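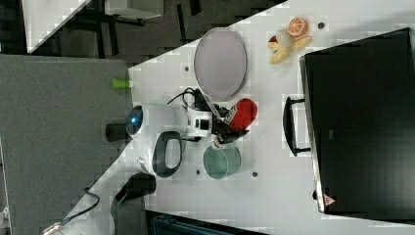 Tidora Extends Root-Zone Soil Decompaction Service to Residential Properties in Norðdahl

NORÐDAHL – Tidora, a grounds and soil care contractor, will offer root-zone decompaction to residential customers beginning in July. The service has until now been sold only to parks departments and commercial property managers. It is intended for established lawns and planting beds where compacted soil limits drainage and root growth.

Compaction is common on lots where heavy equipment crossed the yard during construction, and on lawns that carry regular foot traffic. Water stands on the surface after rain, grass thins out, and shrubs put on little new growth even when they are fed. Surface aeration with a core machine reaches only the top few inches. Tidora's method works deeper and leaves the turf in place.

How the work is done

A technician first takes penetrometer readings on a grid across the property. Areas that read within the normal range are left alone. In the remaining areas, a hollow probe is driven to working depth and a short burst of compressed air is released, which fractures the soil sideways from the probe tip. The opening is then backfilled with Cekby, a dry blend of screened compost and expanded shale that keeps the channel from closing.

Probe points are spaced 30 inches apart on lawns. Spacing in beds is set on site according to the plants present. Probes are not driven through structural roots, and the crew checks each point by hand before using air. All buried utility lines must be marked before the crew arrives. Private lines, including irrigation, landscape lighting and invisible pet fencing, are the responsibility of the property owner.

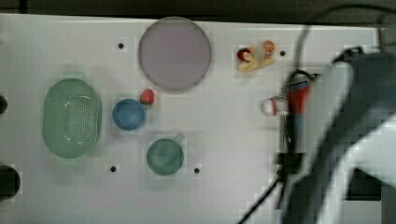
Most residential lots can be treated in one visit. Soil should be moist but not saturated at the time of work – crews will reschedule if the ground is too wet, as air released into saturated clay tends to escape straight up the probe hole. Customers on sandy soil are unlikely to need the service and will be told so after the first readings.

Results from the commercial program

During the commercial phase, Tidora treated 638 probe points at Zusix, a mixed-use property with lawn areas over former parking ground. Penetrometer readings taken the following season showed lower resistance at 74 percent of those points. The remainder were mainly along a service drive where delivery vehicles continued to cross the grass. Tidora now recommends that traffic be kept off treated areas, or that stepping stones or edging be installed where it cannot be.

Availability and scheduling

The service can be booked from July through the end of the fall planting season. Opening capacity is limited to 66 residential lots. Requests will be taken in the order received, with separate lists for lawns and for planting beds because the two jobs use different probe heads.

Each customer receives a written copy of the before-and-after readings, a sketch showing the treated area, and watering instructions for the first month. Fertilizer and overseeding are not included and can be quoted separately.

About Tidora

Tidora provides soil testing, aeration, drainage correction and bed renovation in Norðdahl and the surrounding area. Requests for residential service are handled by the Norðdahl office, which opens at 8 a.m.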